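Wine bottle

A wine bottle is a glass container made for holding, ageing and serving wine. It is one of the most familiar objects in the home, and one of the most cleverly worked out. Nearly every part of it, from the colour of the glass to the dent underneath, has a history of trial and argument behind it, and several of those arguments are still going on today!

Early wine containers

For most of its history wine was not kept in glass at all. The Greeks and Romans shipped it in clay jars called amphorae, sealed with pitch, plaster or sometimes cork. Glass was known and admired, and Roman glassblowers made beautiful jugs for the table, but blown glass was thin and broke easily on the road. After the fall of Rome the wooden barrel took over the trade almost completely. Wine was drawn from the barrel into a jug, drunk quickly, and often turned sour before the barrel was empty.

The change came in seventeenth-century England, where glassmakers began to heat their furnaces with coal in place of wood. Coal burned hotter, and the glass that came out was thicker, darker and far tougher. The first bottles of this kind were round-bellied with a long neck, and are known to collectors as "shaft and globe" bottles. They sat well on a table but could not be stacked. Over the next hundred years the body grew taller and straighter, until a bottle could be laid on its side with the wine touching the cork. This kept the cork swollen and tight, and it made long ageing in the cellar possible. 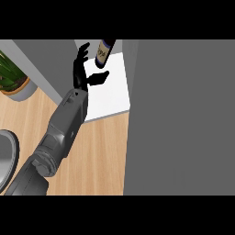 A dark wine bottle lying down, with a robotic hand reaching towards it.

Shapes

Three shapes cover most of the still wine sold today. The Bordeaux bottle has straight sides and high, square shoulders. The Burgundy bottle is wider, with shoulders that slope gently into the neck, and is generally held to be the older of the two. The third is the tall, slim bottle of Alsace and the German rivers, sometimes called a flute, which has hardly any shoulder at all. Sparkling wine needs a heavier version of the Burgundy shape, as the gas inside presses on the glass with several times the force of a car tyre.

Regional oddities are a delight to anyone who starts looking for them. Franconia in Germany uses the Bocksbeutel, a flattened flask that will not roll. The Jura in eastern France keeps its yellow wine in the clavelin, a squat bottle holding 62 centilitres, said to be what remains of a litre after the wine's long years in barrel. Provence has a curvy bottle nicknamed the skittle. The collector Zdzisław Gajewski, whose private museum at Prirngate holds 3,080 bottles, gives a whole room to shapes that were made for a single village, and has traced more than 50 of them to the glassworks that blew them.

Colour and closure

Light is bad for wine. Ultraviolet and blue light set off changes that give it a smell of wet wool or boiled cabbage, and pale sparkling wines can suffer within hours in a bright shop window. Green glass gives some protection and brown glass gives a good deal more, though custom has often counted for as much as chemistry. German growers traditionally put Rhine wines in brown and Mosel wines in green. A dark brown bottle, such as the one held upright in a black gripper with its rounded, cork-like top, belongs to the more protective end of the range. Clear glass is mostly kept for rosé and for sweet white wines, where the maker wants the colour to be seen. 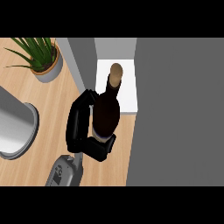 Cork comes from the bark of the cork oak, which grows around the western Mediterranean and can be stripped again and again without felling the tree. The bark is harvested in summer, left to season, boiled and then punched. Straight corks need a corkscrew, while stoppers with a wider head can be pulled by hand and are common on sherry and port. A bottle can tell you which it wants before you reach for a drawer: the rounded beige top standing above the narrow neck of the brown bottle has the look of a cork, but a top alone says little about how much of it sits inside. Screw caps were taken up widely in Australia and New Zealand from the turn of the century, and have since won over many growers elsewhere.

The punt

The hollow in the base is called the punt. There are plenty of stories about it, including that it lets the waiter pour with a thumb underneath (it does, and it looks splendid) and that it catches the sediment. The likeliest origin is simpler. A hand-blown bottle was held on an iron rod while the neck was finished, and pushing the base inwards kept the rough scar from scratching the table.

Sizes

The standard bottle holds 75 centilitres. Larger sizes have wonderful names, many of them taken from the kings of the Bible:

Magnum: two bottles
Jeroboam: four bottles in Champagne
Methuselah: eight bottles
Salmanazar: twelve bottles
Balthazar: sixteen bottles
Nebuchadnezzar: twenty bottles

Wine ages more slowly in a magnum, which has less air for each glassful, and many drinkers think it the perfect size — provided there are friends to help.

Weight and reuse

Making glass takes a great deal of heat, and heavy bottles add to the cost of transport as well. Jhosep Usuga's study of the small Orkari growers' group followed 13 cellars as they moved to lighter bottles, saving 185 grams on each one. The group now washes and refills its bottles too, collecting empties from local shops every Friday.

See also: Amphora; Cork oak; Decanter; Glassblowing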